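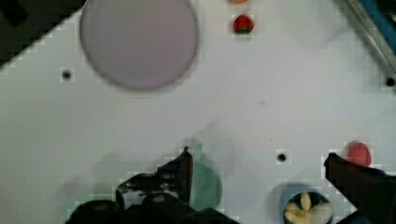
The task list at Desik fits on one sheet of paper. Move the strawberry to the plate. Put the mug next to the oven. Lift the pot by its handle and set it down somewhere else. Each line is repeated until the operator has produced enough good examples of it, and then the objects are shuffled and the line starts over.

Amna Shaikh runs collection at the company, which sells training data for robot arms and does not build arms of its own. Her current contract is a kitchen set called Cusi. It calls for 2000 episodes on a tabletop, where one episode is a single task from the first movement of the arm to its return to rest. An operator drives the arm by hand control. The system records joint positions, gripper opening and video, all on one clock.

Two views are kept for every episode. The overhead view shows where things are in relation to each other. The wrist view travels with the gripper and shows the last few inches before contact, where most of the errors happen. A model trained on the overhead view alone tends to arrive at the right object and close its fingers slightly to one side of it. Shaikh's group measured this in March, on an earlier set, and has recorded both views since.

"The far view gets you to the neighborhood," she says. "The near view gets you a grasp."

Toy food is used for most of the work. It keeps its shape and does not spoil. The dishes are harder. A plate is wide and low, and the fingers have to find its rim. A mug can be taken by the handle or by the wall, and operators are asked to do both, in separate episodes, so that the model does not learn a single habit.
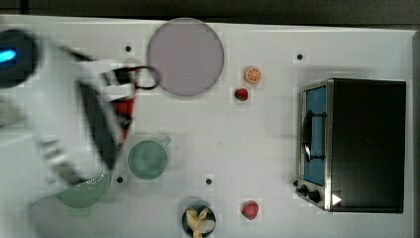
Speed is the other variable. New operators move slowly and stop often, and the pauses end up in the data. A model trained on those episodes will pause too, at the same points, for no reason connected to the task. Desik asks for steady motion at a normal pace and accepts some blur in the video as the cost. Episodes with a long stop are flagged by a script and checked by a person. Of the first 315 flagged, most were thrown out.

Drops are handled differently. If the operator loses an object and picks it up again, the episode stays, with a label marking the recovery. These are useful because a deployed arm will drop things, and a model that has seen only clean runs has no examples of what to do next.

Layout is controlled by a program named Trorkix, which prints a new arrangement every 17 episodes. It gives a zone for each object and a direction for each handle. Before it was brought in, operators set the table themselves, and they tended to leave the target object within easy reach and the rest spread out politely around it – a pattern that the trained model picked up and relied on. Clutter now falls where the program puts it, including beside the plate and close to the oven door.

The instruction text is written after the episode, by someone who watches the recording and did not drive the arm. Likside, the customer for Cusi, wanted plain wording with some variety in it, so "put the strawberry on the plate" and "the berry goes on the dish" may describe the same motion. A shift lasts four hours, with a break at the halfway mark. Shaikh found that grasp quality fell off after the second hour, and the break brought part of it back.

Delivery is in 8 batches. Likside trains on each one as it arrives and sends back a list of the tasks that are still weak. The latest list had the pot handle at the top, so the next sheet will have more lines for the pot and fewer for the strawberry.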